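A morning at the Sevalley home and garden open day
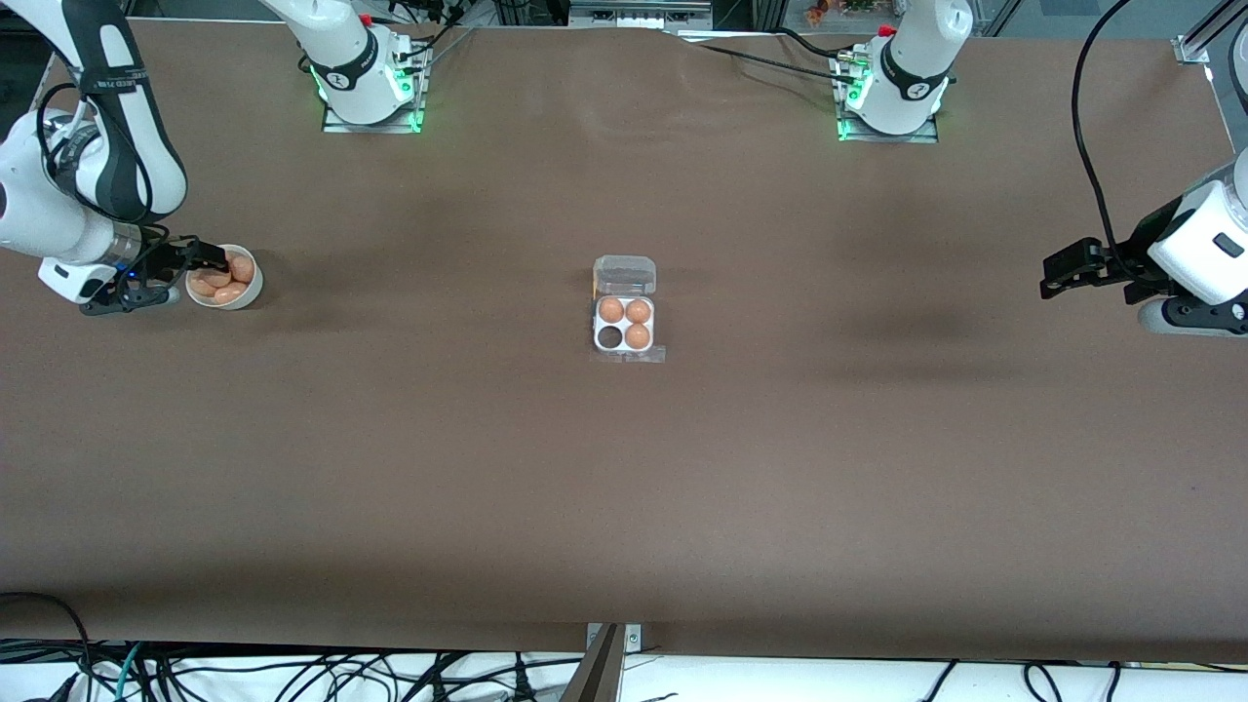
Eggs, a small white bowl and a clear carton on the brown-covered table.

I've been meaning to get out to Sevalley for ages, and with the kids at their nan's I finally drove up on 4th January. Hot as anything! It's a big nursery with a row of sheds behind it, and once a year they let everyone wander through the lot and talk to the growers.

I went straight to the indoor plant house, run by a little outfit called Mollah. They had 272 varieties on the benches (it was on the sign, I didn't check) and I wanted most of them. My favourites were the peace lilies and a gorgeous trailing hoya with leaves the colour of pistachio ice cream. The woman on the till talked me out of a maidenhair fern, bless her, once I'd admitted we run the air con all summer. I came home with a snake plant instead, $16 in a plain pot.

Then over to the Isen shed for the compost and potting mix talk, 30 minutes and standing room only. I learnt that I've been drowning everything I own. Stick your finger in to the second knuckle, and if it's damp, walk away. They also reckon you should wipe dusty leaves with a soft wet cloth every few weeks, and I'll admit I have never done that in my life. My poor rubber plant went under the shower the minute I got home and it looks like a different tree.

Prillo had the herb tent, and oh, the smell in there. Lemon balm, four sorts of mint, a rosemary hedge you could brush past on the way in. I bought a punnet of Thai basil for the kitchen windowsill and some lavender for beside the bed, though my partner says it makes the room smell like a drawer.

Lunch was a zucchini slice and a very average coffee under the shade cloth. Parking is in the bottom paddock, so wear proper shoes, and bring cash for the herb tent as their card machine kept dropping out. It's a 40 minute drive from our place and I'd do it again for the hoyas alone. I've left a gap on the bookshelf for one.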